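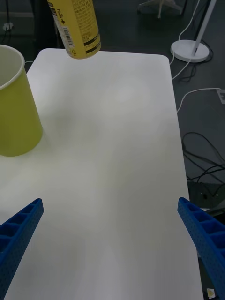
By the Books Desk
Last updated: July

The short novel is having a good year in Cumbridge. Go into Sönmez, the bookshop by the old tram stop, and the front shelf is all thin spines. Ghost stories, a divorce, a man who loses his job at a salt works and walks home. Most of it translated. Most of it under 90 pages.

Blame Brasasberg, at least partly. The press started out doing poetry, lost money on it, then put out a novella about two sisters running a ferry and couldn't keep it in stock. The ferry book is still the one to start with. Flat little sentences, long gaps between them, a storm that gets half a paragraph. The older sister speaks only in the last chapter and by then you've been waiting for it so long you read the page standing up. I did anyway.

Why now? Booksellers will tell you attention spans. I don't buy it. The same customers haul home family sagas the size of a loaf. My guess is that the short ones get read in a single evening, so they get talked about the next morning, and a book that gets talked about gets sold. Also they're cheap. Also they fit in a coat.

Translation matters more at this length then people think. In a big novel a clumsy page slides by. In a short one it sits there. Brasasberg prints the translator's name on the front cover, same size as the author's, and gives them a note at the back. Some of these notes are better than the books. The one for the salt works story spends 4 pages on a single verb, something between "to owe" and "to be late," and I would of read more.

Not everything lands. The spring title, a village told by its well, is all mood - lovely for a chapter, damp after that. And there's a house style creeping in. Present tense, no quotation marks, weather. Three in a row and they blur.

Droltgate is the better bet if you want plot. Smaller list, uglier covers, older books mostly, things that went out of print and shouldn't have. Their inn mystery has a murder on page 2 and a second one you don't notice until the end. Went back and checked. It's all there.

The autumn lists are already out. Brasasberg promises a comedy, which would be a first. Sönmez is taking orders at the counter, or after 2 by phone.

Filed under: Books > Fiction in Translation
Contact us | Subscribe | All rights reserved | Back to top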